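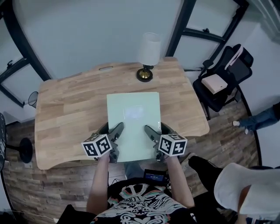 September, notebook 6, morning

Carried on with the Otero papers. Box 8 is now listed to folder level. Most of it is parish correspondence from the occupation years, and the rest is ration paperwork and two school registers that belong in box 14. Left a slip in each and told Gøran Bakke.

The identity cards are the interesting part. Three have the same issuing clerk's signature, but the hand is different on the third. Birger Wallin thinks it was forged in the town, probably by the printer who was later questioned over the leaflets. I would like to see the printer's own letters before writing that down anywhere. Sølve Kvam has a reference to them in the Wakdale deposit and will send the shelfmark.

Read the priest's sister's statement again. She says he kept people in the sacristy "through the cold weather" and gives no year. The catalogue has it as the second winter of the war. Can't find where that came from - the old typed list says nothing of the kind. Changed the entry to undated and initialled it.

14.30. Gráinne Hegarty rang about the ink on the travel permits. It is iron gall on two of them and something else on the other. She wants them kept out of the light until she has looked again. Moved to the flat drawer, 50 per cent humidity at last reading.

The surname on the second permit reads Hallen or Hallek. The baptism register would settle it, if the family was local.

To do: ask Birger for the page number of the court record, relabel folder 6, order more tissue, return Gøran Eklund's transcript with my corrections (pencil, mostly dates).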